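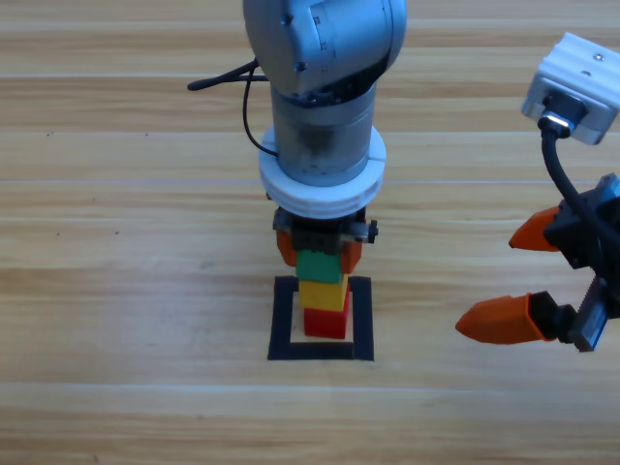 Geöltes Holz verzeihe vieles, stehendes Wasser jedoch nicht, merkte Esben Holst unter einem früheren Beitrag zu diesem Thema an, und wer die Pflege auf einen festen Termin im Jahr lege, behandle den Kalender und vernachlässige die Oberfläche.

Auf diesen Hinweis möchte ich mich beziehen, nachdem er in unserem Hause zu einer längeren Erörterung geführt hat.

Massivholztische im Mehrzweckraum: Nachölen oder Umstellung auf Lack?
Kategorie: Möbel und Oberflächen
Eingestellt von: Hausverwaltung Standach
21.06.2024

Sehr geehrte Damen und Herren,

in unserem Begegnungshaus in Standach werden Tische mit Platten aus hellem Massivholz genutzt, die vor 11 Jahren von der Tischlerei Pálfi geliefert wurden. Die Platten sind jeweils 174 cm lang und wurden werkseitig mit einem Hartöl behandelt. Die genaue Bezeichnung des Öls ist in den Lieferunterlagen leider nicht vermerkt, eine Anfrage bei der Tischlerei blieb bislang ohne Antwort.

Die Tische stehen vormittags der Seniorengruppe zur Verfügung, nachmittags dem Bastelkreis und an mehreren Abenden dem Verein Prusport, der dort seine Sitzungen abhält und Getränke ausgibt. An einigen Platten haben sich Wasserränder gebildet. Eine weitere weist einen dunklen, bläulichen Fleck auf, der nach dem Abstellen einer Konservendose zurückgeblieben ist. Auf allen Tischen fühlt sich die Oberfläche nach der feuchten Reinigung rau an.

Bisher wurde einmal jährlich im Juni mit einem handelsüblichen Möbelöl nachbehandelt. Das Ergebnis war ungleichmäßig: Manche Bereiche wurden matt, andere blieben über Tage klebrig. Die Reinigungsfirma verwendet einen Allzweckreiniger, dessen Zusammensetzung uns nicht näher bekannt ist.

Wir bitten um Auskunft zu folgenden Punkten. Ist es fachlich vertretbar, die Platten künftig zu lackieren, obwohl sie über Jahre geölt worden sind? Lässt sich der dunkle Fleck entfernen, ohne die gesamte Platte abzuschleifen? Und welche Vorgaben sollten in die Leistungsbeschreibung der Reinigungsfirma aufgenommen werden?

Ein Angebot über 111 Euro je Tisch für Schleifen und Neuölen liegt vor. Ob dieser Betrag angemessen ist, vermögen wir nicht zu beurteilen. Für sachkundige Hinweise danken wir im Voraus.

Mit freundlichen Grüßen
Hausverwaltung Standach

Tischlerei im Ruhestand
Verfasst am gleichen Abend

Sehr geehrte Hausverwaltung,

zunächst zur Frage der Lackierung. Von einem Auftrag auf die bestehende Oberfläche ist dringend abzuraten. Öl dringt in das Holz ein und verbleibt dort, auch wenn die Fläche sich trocken anfühlt. Lacke, insbesondere wasserverdünnbare, haften auf einem solchen Untergrund schlecht und lösen sich unter mechanischer Beanspruchung zunächst an den Kanten. Möglich ist der Wechsel nur nach vollständigem Schliff bis auf das rohe Holz, und selbst dann verbleibt in den Poren häufig ein Rest. Sollten Sie sich dennoch dafür entscheiden, lassen Sie vorher an der Unterseite eines Tisches eine Probefläche anlegen und nach vollständiger Aushärtung einen Gitterschnitt durchführen.

Für einen Raum mit derart wechselnder Nutzung halte ich Öl ohnehin für die zweckmäßigere Wahl. Eine lackierte Platte sieht länger gut aus, muss bei einem tiefen Kratzer aber meist im Ganzen überarbeitet werden. Bei einer geölten Platte genügt die Bearbeitung der betroffenen Stelle mit einem weichen Übergang.

Zur Klebrigkeit: Die Ursache liegt mit hoher Wahrscheinlichkeit im überschüssigen Öl. Was das Holz nach der vom Hersteller angegebenen Einwirkzeit nicht aufgenommen hat, ist restlos abzunehmen. Dieser Arbeitsgang wird regelmäßig zu früh beendet. Ich empfehle folgendes Vorgehen:

Die Platte mit einer milden, für geöltes Holz bestimmten Seife reinigen und über Nacht trocknen lassen.
Mit Körnung 120 beginnen, stets in Faserrichtung, anschließend 180. Bei starker Verschmutzung ist ein Vorschliff mit Körnung 100 zulässig.
Den Schleifstaub absaugen und mit einem trockenen Tuch nachwischen.
Das Öl dünn auftragen, einwirken lassen, den Überschuss mit einem fusselfreien Baumwolltuch abnehmen, bis das Tuch nichts mehr aufnimmt.
Am folgenden Tag mit einem weißen Pad leicht zwischenschleifen und einen zweiten, noch dünneren Auftrag vornehmen.

Behandeln Sie bitte auch die Unterseite, zumindest mit einem Auftrag. Wird nur die Oberseite geölt, nehmen beide Seiten Feuchtigkeit unterschiedlich schnell auf, und die Platte kann sich schüsseln. Bei einer Länge von 174 cm fällt dies an den Stirnseiten zuerst auf.

Ein Wort zur Sicherheit, das in öffentlichen Einrichtungen nicht fehlen darf: Mit trocknendem Öl getränkte Lappen können sich selbst entzünden. Sie gehören einzeln ausgebreitet ins Freie oder bis zur Entsorgung in einen verschließbaren, mit Wasser gefüllten Metallbehälter. Keinesfalls dürfen sie zusammengeknüllt im Putzraum verbleiben. Nehmen Sie diesen Punkt schriftlich in die Arbeitsanweisung auf und lassen Sie ihn gegenzeichnen.

Der dunkle Fleck deutet auf eine Reaktion zwischen Eisen und den Gerbstoffen des Holzes hin. Solche Verfärbungen reichen selten tief. Zur Aufhellung wird Oxalsäure in wässriger Lösung verwendet, aufgetragen mit einem Kunststoffpinsel und nach der Einwirkung mehrfach mit klarem Wasser abgenommen. Handschuhe und Schutzbrille sind erforderlich, und der Raum ist während der Arbeiten zu sperren. Da die Lösung auf geöltem Holz kaum wirkt, muss die Stelle vorher angeschliffen werden. Ein heller Hof um den behandelten Bereich ist einzukalkulieren, weshalb es oft sauberer aussieht, die betroffene Bohle von Fuge zu Fuge zu bearbeiten.

Zum Preis kann ich ohne Kenntnis des Leistungsumfangs nichts Verbindliches sagen. Lassen Sie sich bestätigen, ob Unterseite, Kanten, An- und Abtransport sowie der zweite Ölauftrag enthalten sind.

Mit freundlichem Gruß

R. Wendt
Verfasst einen Tag später

Wir haben bei uns überall das Travlow Hartöl genommen und hatten keine Beanstandungen. Ein Auftrag genügte. Die Vorbehandlung mit Oxalsäure halte ich für übertrieben, Zitronensaft sollte ausreichen. Im Übrigen wären Untersetzer eine kostengünstige Maßnahme.

Kommentar von Tischlerei im Ruhestand zum Beitrag von R. Wendt

Zitronensaft kann bei frischen, oberflächlichen Verfärbungen eine gewisse Wirkung zeigen. Bei einem Fleck, der bereits überölt wurde, ist davon nichts zu erwarten. Den Untersetzern stimme ich zu, sie sollten allerdings keine Gummierung besitzen, deren Weichmacher ihrerseits Spuren hinterlassen können.

Gebäudedienste Objektleitung
Verfasst zwei Tage später

Sehr geehrte Hausverwaltung,

ergänzend zu den Ausführungen zur Oberfläche nehme ich zur dritten Frage Stellung, der Leistungsbeschreibung. Nach meiner Erfahrung entsteht ein erheblicher Teil der Schäden durch die laufende Reinigung. Allzweckreiniger sind vielfach alkalisch eingestellt und lösen das Öl schrittweise aus der Oberfläche. Die von Ihnen geschilderte Rauheit nach dem Wischen passt zu diesem Befund: Die Fasern sind nicht mehr gebunden und richten sich bei Feuchtigkeit auf.

In den Vertrag sollte daher eine gesonderte Position für Massivholzflächen aufgenommen werden. Als Formulierung hat sich bewährt:

Geölte Holzoberflächen sind ausschließlich nebelfeucht mit rückfettender Holzseife nach Herstellerangabe zu reinigen und unmittelbar trocken nachzuwischen. Mikrofasertücher mit abrasiver Wirkung, Scheuermittel, alkalische Reiniger sowie Dampfreiniger sind nicht zugelassen. Flüssigkeiten sind ohne Verzug aufzunehmen.

Fordern Sie von der Firma außerdem das Sicherheitsdatenblatt und das technische Merkblatt des derzeit verwendeten Mittels an. Beide Unterlagen sollten im Objekt einsehbar sein. Verweigert der Auftragnehmer die Herausgabe, wäre dies ein Anlass, das Vertragsverhältnis zu prüfen.

Hinsichtlich des Intervalls schließe ich mich der eingangs wiedergegebenen Auffassung an. Ein fester Termin ist für die Haushaltsplanung bequem, sagt über den Zustand der Platten jedoch wenig aus. Geben Sie einige Wassertropfen auf die Fläche. Perlen sie ab, besteht kein Handlungsbedarf. Ziehen sie innerhalb weniger Minuten ein und dunkeln das Holz, ist nachzuölen. Diese Prüfung sollte an der Stelle mit der stärksten Beanspruchung erfolgen, also vor den Sitzplätzen und nicht in der Plattenmitte.

Gegenüber den Abendnutzern empfiehlt sich eine kurze Ergänzung der Raumordnung. Darin sollte festgehalten sein, dass Getränke nur auf Untersetzern abzustellen sind, dass Metallgefäße nicht unmittelbar auf das Holz gehören und wem ein Schaden zu melden ist. Ein Aushang ohne Meldeweg bleibt erfahrungsgemäß folgenlos.

Hausverwaltung Standach
Rückmeldung

Sehr geehrte Damen und Herren,

wir danken für die ausführlichen Stellungnahmen. Von einer Lackierung wird abgesehen. Das Angebot umfasst nach Rückfrage nur die Oberseite und einen einfachen Auftrag, der Anbieter wurde um Nachbesserung gebeten. Die vorgeschlagene Formulierung zur Reinigung übernehmen wir in den Entwurf des neuen Vertrages. Mit dem Verein Prusport wird über die Untersetzer gesprochen.

Offen ist noch, ob das vorhandene Restöl weiterverwendet werden darf. Das Gebinde ist seit dem vergangenen Juni angebrochen und weist eine Haut auf.

Tischlerei im Ruhestand
Antwort auf die Rückmeldung

Hiervon rate ich ab. Die Hautbildung zeigt, dass die Trocknung im Gebinde bereits eingesetzt hat. Geben Sie den Rest bei der Schadstoffsammelstelle ab und beschaffen Sie für alle Tische Öl aus derselben Charge.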